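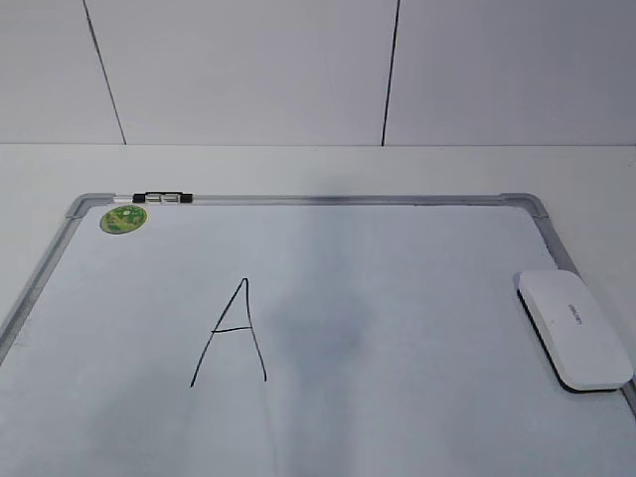
Looking after team gear at home: balls, boots, gloves and jerseys

These notes cover the equipment a player or team manager is likely to keep in a garage or utility room between games. They were first put together for the Flostberg juniors and have been extended since. Quantities are for one squad bag unless stated.

Jerseys and shorts

Turn every garment inside out before washing. Printed numbers crack along the fold when they rub against the drum, and the damage shows up first on the digits with tight curves, such as 8 and 6. Close zippers. Do not mix jerseys with towels.

Wash cool, on a synthetic cycle, with half the usual dose of liquid detergent. Skip fabric softener. It coats polyester fibers and the shirt stops moving sweat away from the skin. If shirts already smell when they come out clean, soak them for 20 minutes in a bucket of cold water with a cup of white vinegar, rinse, and wash again as normal. Never combine vinegar with bleach.

Grass stains: work in a little liquid detergent with a soft toothbrush, leave it while you sort the rest of the load, then wash. Mud is the reverse. Let it dry fully and brush it off outdoors.

Hang jerseys by the hem. Tumble drying on high will lift heat-pressed badges, and once an edge has lifted it rarely goes back down for good.

Boots

Knock the soles together outside, then clear the studs with an old butter knife or a plastic tent peg. Wipe the uppers with a damp cloth. Remove the insoles and dry them separately. Pack each boot with newspaper, change the paper after an hour, and keep them away from radiators - direct heat hardens leather and softens the glue at the toe.

Screw-in studs should come out at least twice a season. Put a trace of petroleum jelly on the threads before they go back. A stud that has seized can usually be freed by standing the sole in warm water for a few minutes and using the full-size wrench, since the small folding type tends to round off the flats.

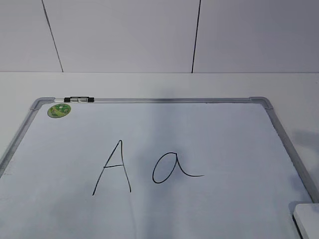

Page last changed: 9 September 2024

Balls

Check pressure with a gauge. Squeezing a ball tells you very little, and two people will disagree about the same ball. The correct range is printed next to the valve on most makes.

Always wet the needle before inserting it. A drop of glycerin or silicone valve oil is better than water. Push straight in, without twisting. Most slow leaks we have seen were valve damage from a dry needle, and a ball with a damaged valve is seldom worth repairing.

To find a leak, inflate the ball to its normal pressure and hold it under water in a sink. Bubbles at the valve: try two drops of oil and leave it overnight. Bubbles at a seam: the bladder has gone.

For long storage let out a little air, keep the balls off concrete, and hang the net bag from a hook. Haziq Subramaniam uses a Trolaren wall rail in his garage for this. Any rail fixed into studs will do. His is rated for 300 pounds, far more than a bag of balls needs.

Goalkeeper gloves

Rinse in lukewarm water after use and press the foam gently until the water runs clear. Do not wring. Dry them flat and out of the sun, then store them with the palms apart. Latex palms left face to face bond together and tear when separated. A light dampening before play restores most of the grip.

Mouthguards

Cold water and a soft brush. Hot water will distort the fit on boil-and-bite types. Keep the guard in a vented case, and wash the case too. Replace it when the edges are chewed through.

The squad bag

Empty it completely once a week in season. Vacuum the corners, wipe the base with dish soap and water, and leave it open until dry. A dry bag prevents most of the smell that people try to treat with sprays.

Spare parts worth keeping in a side pocket:
inflation needles
valve oil
stud wrench and a set of studs
bootlaces in two lengths
electrical tape

Correction from Shih-chieh Tsang, May: an earlier version of this page gave the vinegar soak as warm. It should be cold, as above.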